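Silloter Hand Unit Pair — Station Rules and Good Practice Kit

Home > Hand-held units > Pairs and kits

Sold by Lolter. Ships as a pair, left and right. Updated 23 November 2021.

What you get

Two hand units, left and right, white housing
Two wrist cables
One charging dock, wall plug
Laminated rule card for the station (new version, replaces the February card)
Log book, 300 lines
Green table cloth, washable, sold separately — see bottom of page

Who it's for

Labs and shops that record hand work for robot training and need everybody doing it the same way. If you already own a pair and only want the rule card and log book, order part 33 instead. Same card. Cheaper.

The rules, short version

Full text is on the card. These are the ones we get calls about.

One operator per pair. No splitting left and right between two people, ever.

Check the lights before you pick up. Both units. Any unit that doesn't show green goes back on the dock and gets a line in the log book.

Close and open the jaws 5 times at the start of each session. Slow. Listen for clicking.

Keep fingers off the jaws while powered. Yes, even to pull a thread out. Power down first, then pull the thread.

Don't cover the grille. No tape, no stickers, no asset tags. Tags go on the bracket underneath.

Warning label stays readable. If it peels, ask for a new one, they're free.

Table and floor

Cloth flat before each take. Small wrinkles are fine, folds you can catch a jaw on are not. Plain color, no pattern. One garment on the table at a time for cloth work, the rest wait in a bin off the table.

Nothing on the table that isn't in the task sheet. Pens, phones, caps, lens wipes. Clear the far edge too — people forget the far edge.

Cables along the wall or under a cover where people walk. Other people in the room is OK as long as they stay back from the table during a take. Closed shoes for everyone in the room. 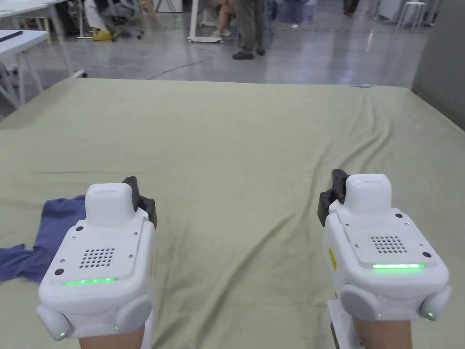

Hand units in use, green LED strips lit. Garment work on the sage cloth.

Holding the units

Upright, wrists straight, jaws angled in toward the middle of the table. Start wide apart and come in to the garment. Don't cross hands. Don't rest the housing on the table between moves, it scuffs the lower corners and then you're ordering pods.

Swap operators when arms get tired, and write the swap in the log. Alfredo Talavera in our support team wrote the swap sheet, it's one page, ask for it with your order.

Good takes, bad takes

Keep the bad ones. Mark them, don't delete. A dropped sleeve is still a take. What ruins a batch is a take with no task number, or one where the operator changed half way and didnt log it.

Reviewer should not be the operator. Small team? Trade with the next shift.

Care

Dry cloth only. No alcohol on the jaws. Lint comes out of the grille with a soft brush, never compressed air. Jaw pads are a wear part, replace at 1,000 sessions or when the edge goes shiny, whichever is first. Write the date on the inside of the pad.

Screws on the top panel are not for you. Opening the housing ends the warrenty.

Fits with

Hiltden rolling stand (all sizes)
Mthembu charging dock, two-slot
Older Silloter brackets, with the adapter plate

Does not fit the first Hiltden clamp. We tried.

Parts and extras

Part 33 — rule card and log book set
Jaw pads, bag, left and right mixed
Corner pods, white, per unit
Label sheet
Table cloth, sage green or gray

Ordering

Price on request, tell us how many stations. Training on the rules is one morning at your site, book it with the order or later. Spare cards are free if you pay shipping.

Returns: unused, in the box, with both cables. Single units can't be returned out of a pair.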